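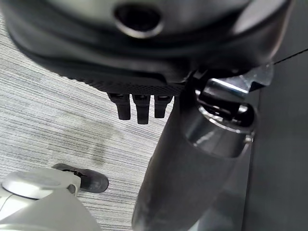
Grey post and chrome collar, viewed from underneath.

Resetting the canned snack shelf and steel counter

This procedure covers the open shelving and stainless counter in the Borngate snack area. Allow 30 minutes. It replaces the October sheet by Leokadia Wieczorek. The bay number for the stock log is 2683.

What you need
Two microfibre cloths
Spray bottle, 1000 mL, warm water with a little dish soap
Dry tea towel
Stock log and pencil
Small torch

1. Check the fittings first
Look under anything in the area that stands on a post. Shine the torch up at the collar and bracket, and wipe off grease or crumbs with a dry cloth. Do not spray upward into the mechanism. Scuffs on the post are cosmetic and don't need to be logged. A collar that moves by hand does, so tag it and tell Chelsea Inskip.

2. Clear one shelf at a time
Move the cans from the shelf to the counter and keep them upright. Chips break when a can is rolled or dropped on its base. Check the date on each can as it comes off. Anything past date goes in the return tray and into the log.

3. Wipe the shelf
Spray the cloth, then wipe from back to front, finishing along the white edge. Dust collects in the perforated uprights; run a corner of the cloth down them. Dry with the tea towel before restocking.

4. Restock
Set the cans in a single row along the back, labels forward, lids up. Leave a finger's width between neighbours. Put the oldest dates at the counter end, where people reach first. Flavours may go in any order, but keep two of the same colour apart.
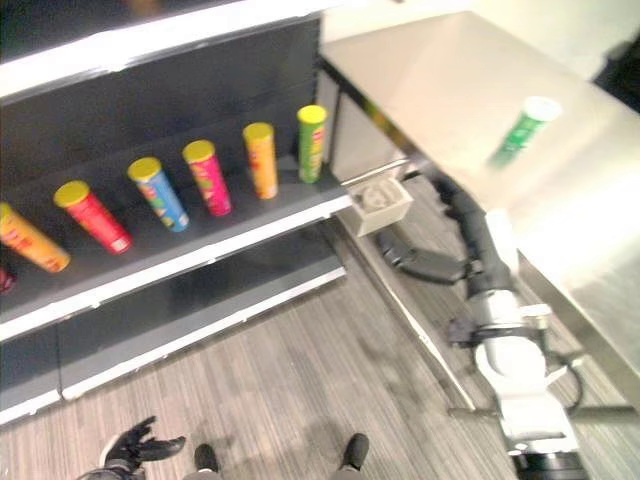
Cans in a row on the middle shelf, beside the steel counter.

Press each lid down around the full rim. If a lid won't seat, check for a folded foil tab underneath. Replace split lids from the spares bag.

5. Finish the counter
Return any cans left on the counter to the shelf before spraying. Wipe with the grain of the steel, then buff dry straight away.

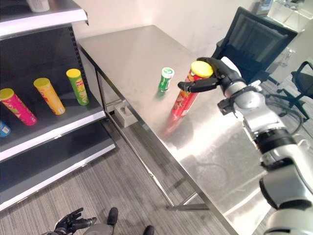

Smudges that survive the first pass usually come off with a second damp wipe and a clean towel. Avoid scouring pads and anything containing bleach. Do the legs and crossbar last, using the older cloth.

6. Log it
Write the can total, the number returned and your initials. The bay limit is 36 cans across all shelves. Surplus goes back to the Lillcombe storeroom, attention Abbas Vahidi.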